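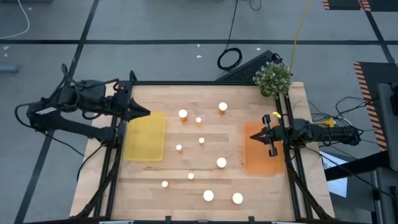
Figure 2. Pill bottles between the two trays, yellow at left and orange at right, before the tabletop sorting task in Section 4.2.

4.2 Sorting by size when everything looks alike

Anyone who has kept house for an older relative knows the drawer. It holds bottles of one color with caps of another, and the only person who can tell them apart is asleep in the next room. Our second study took up a small piece of this problem, the part that comes before reading any labels: deciding which bottle is big and which is small, and putting it somewhere sensible.

The setting (Figure 2) is plain on purpose. The bottles are translucent orange with white caps, in larger and smaller sizes, and they stand on a bare stretch of butcher block with a tray to either side. Seen from above, a bottle is mostly cap. The larger ones have wider caps, a helpful habit that we wish more packaging shared. The scatter follows no pattern. Earlier layouts by the second author kept drifting into tidy rows, and Lennox was relieved of the duty in December.

Choosing trays took longer than we care to report. The Trimo set was opaque and hid its contents from anyone seated. The Veres trays were clear, and pilot participants put things down beside them with great confidence. Translucent colored trays settled the matter, although an orange tray for orange bottles drew a complaint from Adams, who held that a bottle already in the tray should not look as if it were trying to leave unnoticed. We kept it. Household storage is rarely chosen for contrast, and a drawer organizer that flatters its contents would have made the task too easy.

Participants in the written survey (n = 80) were asked how they grouped medicines at home. Size came up less often than we had hoped. The most common answer was some version of "where there was room," followed by time of day. In the follow-up interviews, 30 people described a system in detail, and 7 of them then opened the cupboard to show us a different one. We coded these as two systems.

Section 4.3 returns to the question of where the cap ends up once it comes off.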